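Kelton Approves Equipment Plan for Household Handling Program

Kelton has approved a three-year equipment plan for its household handling program, the organization announced in December. The plan covers the purchase of hand-held grippers, replacement parts, data storage and one stationary robot arm, and it sets out for the first time a fixed schedule for retiring worn tools.

The program records people doing ordinary tidying tasks in furnished rooms, among them putting soft toys and small packages into boxes and taking them out again. The recordings are used to train handling software for robot arms. Until now, grippers have been bought one or two at a time as individual teams requested them, and the costs have been charged to whichever project was open at the time.

"We had a fair idea of what a new gripper cost us. We had a poor idea of what it cost to keep one in use for a year," said Nelli Kallio, who directs operations at Kelton. "The new plan puts those two amounts on the same page, and the second one is larger than most of us expected."
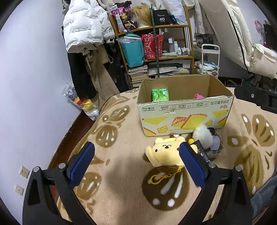
Under the plan, Kelton will hold 6 complete pairs of grippers, with one pair kept out of regular use as a spare. Each pair will be assigned to a home location and will carry its own service record. Finger pads will be replaced after 180 hours of recorded use, whether or not they show wear. Pivot pins and linkages will be inspected at the same time and replaced as needed.

The pad interval was proposed by Jinlong Wan, who maintains the program's tools. Mr. Wan reviewed the repair notes kept by the teams and found that most reports of slipping came from pads that had been left in place well past that point. Soft and furry items, he noted in his report, are forgiving of a worn pad. Smooth plastic wrapping is much less so, and a team that handles both in one session may not notice a problem until the recordings are reviewed.

Kelton requested quotations from two suppliers, Wondow and Akbulut. Both offered grippers that met the basic requirements for opening width and weight. The Akbulut offer had the lower purchase price. The Wondow offer was selected on the basis of its parts terms, under which pads, pins and finger links may be ordered separately and are held in stock for the full length of the agreement. The price per pair under the Wondow agreement is $1,730, including mounting brackets and one set of spare pads. Akbulut remains an approved supplier for cables and carrying cases.

Delivery will take place in two stages. The first three pairs will go to the teams with the heaviest recording schedules, and the rest will follow once those teams have reported on fit and comfort. Zeyu Shen, who coordinates the recording teams, asked for the split delivery after a previous order arrived with grips that several operators found too large. Operators will be asked to fill out a one-page form at the end of their first full session and again after two weeks.

The plan also addresses the rooms themselves. Recording will continue in lived-in spaces, with the furniture and personal belongings left as the teams find them. A proposal to build a dedicated room with standard shelving was considered and set aside. The estimated rent would have used up the storage budget for the first year, and reviewers questioned whether software trained in such a room would perform well in a home.
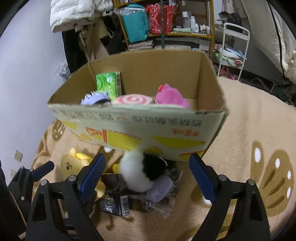

Consumable items have been given a separate budget line. It covers boxes, bags, small packages and plush toys, all of which are handled many times and must be replaced at intervals. Cardboard is the fastest to wear out. Teams may now buy these items locally and submit receipts monthly, and prior approval will no longer be needed for small purchases.

Storage for the recordings will be provided through Saltura, under an extension of the existing contract. Lok-yiu Tsang, who manages data services, said the extension allows Kelton to increase capacity at set points in the year and to pay only for the capacity in use. Recordings that fail review will be deleted after a holding period, the length of which has yet to be decided.

The stationary arm is scheduled for the second year and is subject to a separate review. Its purchase will depend on the results of a trial in which software trained on the program's recordings is tested on a rented arm. Shuzhen Hou will lead the trial and is to submit written findings before any order is placed. Should the arm be delayed, the funds will be carried forward and may not be moved to the gripper budget.

Teams that hold older grippers are asked to return them to the tool room with all brackets, screws and pads, including damaged pieces. Usable parts will be cleaned, labeled and kept for training new operators. Questions about the return schedule should be addressed to Mr. Wan.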